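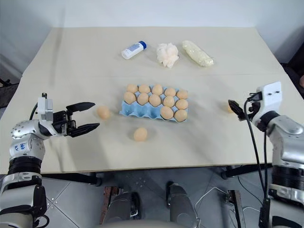 The salary threshold for the seasonal worker route needs looking at again before the consultation closes. Trokham packs eggs and soft fruit, and under the draft the two jobs fall under different codes. Brown eggs going into a blue tray like that one count as processing, so the packer needs the higher rate. Picking counts as horticulture. Same employer, same visa sponsor.

Print this page | E-mail this thread
Reading time: 3 minutes
Home > Forums > Migration policy > Work visas

fenland_clerk
2024-03-20
Has anyone had a reply from the department on split duties? I wrote in February and got the standard acknowledgement.

Clirkon
No reply either. I don't agree with the first post, though. The code follows the main duty over the whole contract. If packing is under half the hours, the lower rate stands.

hedgerow7
That was the old guidance. Paragraph 3 of the draft drops "main duty" and says "any duty". Manninen sponsored 1,023 workers last season and their adviser reads it as I do.

Clirkon
"Any duty" is in the summary. The schedule still says "main". Where they conflict the schedule wins.

fenland_clerk
Then the response should ask for the summary to be corrected. Plutoteck's draft submission runs to some 100 pages and doesn't mention it.

hedgerow7
Agreed on asking. I still wouldn't sponsor anyone on the lower rate until it's in writing.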